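Magazine > Technology > Work and Home

Can a robot tidy up yet?

By Isla Costigan

Galora makes shelving, and for most of the spring it has been trying to hand one dull job to a machine. The job is kitting. Someone takes brackets, screws and end caps out of bins and puts them in the right part of a tray. A new hire learns it before lunch. The robot arm the company leased in April still needs a person nearby.

The arm is good at the part it was set up for. It picks the same bracket from the same bin all day. When a bin is swapped for a deeper one, or the brackets arrive tangled, it slows down or stops. On the day I visited it filled 709 trays across a long shift and called for help on a few of them. The plant manager was happy with that. The person who answered the calls was less sure, and said she could have used the time on packing.

Kundeo, which writes the control software, does its testing on simpler things. Blocks and a marked-out area are enough to show whether a system can find an object, pick it up and set it down where it was told to. Most chores come down to some version of that.
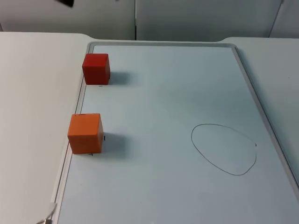
So can I buy a robot that will clear the kitchen table?

You can't buy one that does it well without help. The machines that come close work slowly, cost more than a car and do best in a room they have been trained in.

The home is harder than the factory for ordinary reasons. Cups get left in new places. Light changes through the day. A sock on the floor has no fixed shape, and a wine glass can't be gripped like a can. Setex, a small firm that tests machines for landlords and care homes, ran a trial with 3 arms in a furnished apartment. Wiping a counter went fine. Folding a towel took 10 minutes, and loading a dishwasher was dropped from the plan.

Setex expects its first paying customers to be laundries, where the towels are all one size and the tables stay put. Galora has renewed its lease and will try the arm on a second line, with deeper bins this time. Kitting for custom orders stays with the staff.

Related stories
The warehouse job that still needs hands
Floor robots, five years on
What a leased arm costs a small shop
Why towels are hard

Contact us | Copyright Work and Home Magazine | Back to top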